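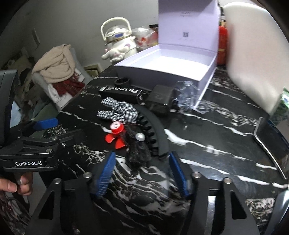

Section 4: Routing the Sensor Cable and Setting Up the Hutville Gauge

By now the threaded bung is welded into your exhaust, the welds have cooled, and you are ready to get the sensor cable from underneath the car up to the dashboard. This is the part of the job that takes the most patience, and we would much sooner have you spend a slow afternoon on it than a fast hour. The cable that comes with the Hutville wideband gauge is longer than most cars need, so before you crawl under anything, lay it out flat on a table, find the two ends, and wind the extra into a loose coil. Don't use wire or a hard zip tie to hold the coil at this stage, as you will be opening and closing it several times. A soft fabric scrunchie like the black-and-white gingham one on the marble-patterned tabletop is just the thing, and it won't pinch the jacket. If you have a house with long hair in it you probably own a dozen already!

The instructions below were written for the gauge with the Alstead sensor, which is what ships in the standard box. If yours came with the older Bumside sensor, the routing is the same but the connector is different, and you will need adapter 309 from the parts page. Please read the whole section through once before picking up a wrench. We know, everyone says that, but there is a spot in the middle where you'll want to have decided already where the gauge is going to live.

Before you start

You will need:

The gauge, the sensor, and the main cable
The rubber grommet from the small parts bag
Heat sleeve (supplied) and stainless ties (supplied)
A trim tool or an old plastic ruler
A test light or a multimeter
A sensor socket, the kind with the slot down the side
Jack stands, if you can't reach your exhaust any other way

CAUTION: Never work under a car that is held up by a jack alone. Use stands on level ground, and give the car a good firm shove before you go underneath.

CAUTION: Disconnect the negative battery cable and leave it disconnected until you are told to put it back in step 14. If your radio needs a code, look the code up first.

Running the cable

1. Let the exhaust cool completely. A pipe can look perfectly innocent and still take the skin off your knuckles, so hold the back of your hand near it before you touch it.

2. Choose your route from the bung to the firewall. Follow the factory wiring wherever you can. Stay well away from the manifold, the turbo if you have one, the steering shaft, and anything that spins.

3. Find an existing hole in the firewall. Most cars have a rubber plug on the driver's side, often near the clutch or brake pedal, and on many automatics there is a blank plug where the clutch cable would have gone on a manual car. Have a look from both sides with a flashlight. If there truly is no hole to be had, drill one, but check twice what is behind it. Deburr the edge and touch it up with a little paint.

4. Fit the rubber grommet. A drop of dish soap helps it slide in.

5. Push the gauge end of the cable through from the engine side. It is the smaller of the two connectors, and it will go through the grommet at an angle if you tuck the locking tab down with your thumb. Don't pull on the connector from inside the car. Have a helper feed the cable while you guide it by the jacket.

Note: Rocío Cuevas, who answers most of our installation mail, asks us to mention that the cable should come through with its printed side facing up. It makes no difference to how the gauge works, but if you ever write to her with a problem she is going to ask you to read what is printed on it, and it's miserable doing that upside down with a mirror.

6. Slide the heat sleeve over the section nearest the exhaust. It should begin right behind the sensor connector and carry on until the cable is at least a forearm's length from the pipe.

7. Tie the cable down loosely with the stainless ties, starting at the firewall and working back toward the sensor. Leave the ties loose for now. The engine moves on its mounts more than people imagine, and the cable wants a gentle bend of slack where it crosses from the body to the engine.

Fitting the sensor

8. Put a thin smear of anti-seize on the threads only. New Alstead sensors come with it already applied, in which case leave it alone.

CAUTION: Keep anti-seize, oil, and silicone sealer away from the sensor tip. Don't rest the sensor on the ground while you are finding the socket. If you drop one on concrete, please assume it is damaged, even if it looks fine.

9. Thread the sensor in by hand until it seats, then snug it with the sensor socket. If it starts to bind in the first couple of turns, back it out and begin again. Bungs sometimes pull slightly out of round during welding, and the cure is to chase the threads with the proper tap. Forcing it will ruin both pieces.

10. Plug the sensor into the cable. You should feel a click, and there is a small red lock that slides over once the click has happened. If the red lock won't slide, the connector isn't home.

11. Go back along your route and tighten the ties. Trim the tails and bend the cut ends away from the cable - they are sharp enough to open up a finger.

Wiring inside the car

12. Connect the three short wires as follows.

Red goes to a fused source that has power with the key in the run position and also while cranking. The heater circuit in the sensor draws a fair amount of current when it is cold, so don't share the radio's fuse or the lighter socket's.

Black goes to bare metal on the body. Scrape the paint, use a ring terminal, and tighten it properly. More puzzling readings come from a lazy ground than from everything else on our list put together.

Orange goes to your dash lighting circuit if you want the gauge to dim at night. If you don't, fold it over, tape the end, and tuck it away.

Note: The brown and white wires are for sending the reading to an engine computer or a data logger. You can ignore them entirely for now. They are covered in Section 6, including the settings for the Camacho logger.

13. Mount the gauge where you can see it with a quick glance. The pillar pod is the popular place, though plenty of people prefer the vent or the top of the column. Sit in your normal driving position with the belt on before you commit to anything, and turn the wheel from side to side in case a spoke hides it.

14. Reconnect the battery.

First power-up

15. Turn the key to run, but don't start the engine. The display will sweep from one end to the other and then show the software version. You want 206 or higher. Earlier versions work, only the dimming is fussy, and we will happily update the gauge for you if you mail it in.

16. Wait while the sensor heats. The display shows HTR and a row of dots. It should take less than a minute in a warm garage and somewhat longer in January. If HTR is still showing after three minutes, turn the key off and go to the list at the end of this section.

17. Start the engine. The reading will wander about on a cold engine, and you shouldn't try to draw any conclusions from it. Let the coolant come up to its normal temperature first.

18. With the engine warm, bring it up gently and hold it at 3,000 rpm for a few seconds, then let the throttle close. The reading should settle while you hold it and swing toward the lean end as the revs fall. On most fuel-injected cars it will peg lean for a moment, as the injectors shut off on the overrun. Carbureted cars behave differently and often go a bit rich instead.

CAUTION: Do this in the open air. A garage with the door up is not open air.

19. Check underneath once more with the engine off and everything cooled down again. Look for any place where the cable has shifted toward the pipe. Then check again after your first good drive.

If something isn't right

The display stays dark. Test the red wire with the key in run. If there is power there, move the black wire to another ground and try again.

HTR never goes away. Check the click and the red lock from step 10. If both are good, measure the voltage at the red wire while the sensor is heating. A big drop points to a thin feed wire or a tired fuse holder.

The display shows E 260. The gauge has lost contact with the sensor. Nine times out of ten there is a pinched cable at the firewall, so pull the grommet back and take a look at the jacket underneath.

The reading is lean at idle but fine everywhere else. Suspect a small exhaust leak upstream of the sensor, often at a gasket or at the new weld. Selim Özkan on our test bench likes to find these with soapy water and a shop vac blowing into the tailpipe, engine cold. Go over each joint with a brush and watch for bubbles.

The reading jumps when you switch on the headlights. The ground again, we're afraid. Move it to a factory ground bolt if there is one within reach.

When the gauge has run through a full warm-up with no error code, put the trim back and go on to Section 5, which covers warning lights and the peak hold button.

Section 4 revised 2020-03-09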